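**Zorkovero Says It Never Offered Skimden Its Island Back**

The government of Zorkovero said in June that it had made no offer to return Skimden, the uninhabited island it has administered for 70 years, to neighboring Belirska, and that it would appreciate everyone no longer thanking it.

The confusion began when Belirska's foreign ministry put out a statement welcoming "the generous proposal" and announcing a public holiday. Zorkovero replied that its ambassador had only remarked, over lunch, that Skimden was a lot of trouble to look after. Belirska called this a clarification and kept the holiday.

Skimden is 9 miles long at low tide and has a lighthouse, a customs shed and a treaty running to 100 pages, most of them on fishing. The lighthouse has been dark since spring, pending agreement on which country's electricians may change the bulb. 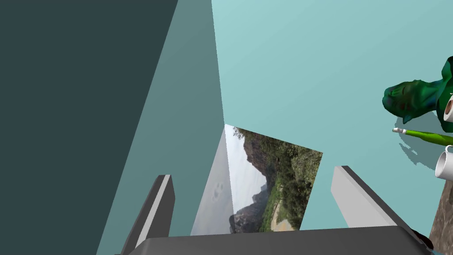
According to Tan, the lunch was never the problem. The ambassador's note to the capital used a verb that means "to part with" in one language and "to grumble over" in the other, Tan said, and both governments picked the meaning they liked. Zorkovero has asked for the note back. Belirska says it is being framed.

Talks on the fishing pages are to go ahead as planned, although the two delegations have yet to settle which flag goes nearer the door. Belirska has proposed removing the door.

In the meantime Zorkovero has sent a patrol boat to circle the island, and Belirska has sent a slightly larger one to welcome it. The boats exchanged greetings by radio at 6 a.m. and then filed protests over the greetings. A joint fund of 100 crowns set aside for the lighthouse bulb remains unspent.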